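Well, we've made it to the halfway mark of the Vestham instructor program, and I'm still pinching myself! When you folks at Zanard agreed to fund a mobility and strength course for people who'd never taught a class in their lives, I promised I'd keep you posted, so here goes.

We had 40 applications for the first intake, which meant running 2 groups instead of one (mornings at 6:30, bless them, and an evening lot). Everyone has finished the anatomy module and most are already leading warm-ups for each other. The cueing is coming along beautifully – there was a lot of "um, other left" back in August!

Spending to the end of November is $3843, mostly hall hire at the Onico centre and the extra mats. I've put off buying the heavier resistance bands until the colour-coded sets from Zein are back in stock, so that line still looks low.

The one thing running behind is assessed practice teaching. Five trainees still need a supervised class, and the hall's booked solid over the holidays. I've asked for two extra evenings in the new year and I'm waiting to hear back – if they come through, we'll finish on schedule.

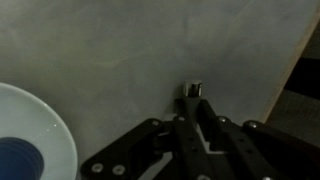
I'd also love to talk about a refresher day for everyone once they're out teaching, so please let me know when you're free for a call.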